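Call for Participants: Come and Lay Some Rope With Us at Carnham

Posted in: Get Involved / Paid Sessions / Making and Craft

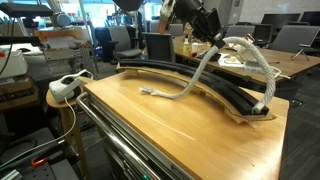 White braid and curved track on the cart top, Carnham workroom.

We are looking for people who like handling rope. You might sail, climb, tie up narrowboats, rig theatre curtains, do macramé in front of the telly, or simply be the person in your house who gets asked to untangle everything. If you can look at a length of cord and have an opinion about which way it wants to go, we would love to hear from you!

The project is called Ilard, and it is a study of how people guide soft, floppy things into place along a curve. Rope is our favourite (thick white braid at the moment, lovely stuff to hold), and the basic job sounds like nothing at all: take the rope, bring it to the track, and settle it along the groove between the two ridges. Then you try it, and you find yourself doing something clever with your little finger that you have never noticed before. Those small habits are what we want to learn from. Everyone has different ones and we have been having a very good time collecting them.

What you would be doing

Each session lasts 2 hours, with a proper tea break in the middle. You will work at a wooden-topped cart at standing height, with one of us beside you. We start with free play, so you can get a feel for the braid and how it bends. After that you will lay the rope along a curved track in a few different ways: starting from the left, starting from the right, starting in the middle and working out, with one hand, with two, and once with your eyes shut (people laugh a lot at that one).

Between rounds we ask you to talk us through what you did. We don't need technical words. "I sort of rolled it in" is a perfectly good answer and we have written down plenty like it. In the second hour you can suggest changes to the set-up yourself. The track is raised on a curved base, and if you think it would be easier higher, lower or turned round, say so and we will try it there and then. One of our earlier participants, a retired sailmaker, had us turn the whole thing to face the window and we have kept it that way for the afternoon sessions ever since.

There are 7 session types in all and you are welcome to sign up for as many as you fancy. Some use thinner cord, some use ribbon, and there is a garden hose one which needs a bit more elbow room.

Who we are looking for

- Anyone aged 18 or over
- People who use rope, cord, cable, yarn or hose at work or for fun
- People who never touch the stuff and are curious
- Left-handers, please! We are very short of you
- People with stiff or sore hands, if you would be comfortable taking part. You can stop whenever you like and still be paid for the full session

You do need to be able to work at the cart for short spells. We have a high seat if standing is a bother, and the workroom is step-free from the street.

What you get

Participants are paid for their time and we refund bus and train fares. Tea, coffee and biscuits are on us. At the end of the project everyone will be sent a small printed booklet of the methods people came up with, with your name in it if you want it there - or without, if you prefer.

We are also taking on one session assistant

If you would like to be on the other side of the cart, we have a part-time post going, 9 hours a week, starting in February. You would welcome participants, set out the track, coil and check the rope between rounds, and write up notes while they are fresh. You should be friendly, tidy with materials, and happy to hear the same joke about knots several times a day. Neat handwriting is a bonus (our form is still on paper and we like it that way). No degree is needed, and full training is given in the first couple of weeks by Shahab Hosseinzadeh, who runs the workroom and is very patient.

Where we are

Carnham is on the Prostavport side of the footbridge, in the long brick building with the green doors. Ring the bell marked Jang, which is the name of the workshop we share the ground floor with, and someone will come down. Buses stop right outside. There is a bike rack in the yard.

How to apply

Write a few lines to Rajkumari Vishwakarma at the Carnham office, telling us which hand you favour, what sort of rope or cord you have used, if any, and whether mornings or afternoons suit you. Please put reference 853 at the top. For the assistant post, add a short letter about any work you have done with your hands and a phone number for one person who knows you. Leave rings and bracelets at home on the day, and wear sleeves you can push up.

We reply to everybody.

Comments (4)

tidewrack: Did the ribbon session and came away wanting to do the rope one. Much harder than I expected going round the bend! Is it all right to come back?

Rajkumari V: Yes please, very much so. Put your earlier session in your note and we'll find you a different set-up.

mo_in_the_shed: Ex telephone engineer here, spent years feeding cable round corners. Would that be of any interest or are you after proper rope people?

Shahab H: Of great interest. Do write in, and tell us if you still have a preferred direction for coiling.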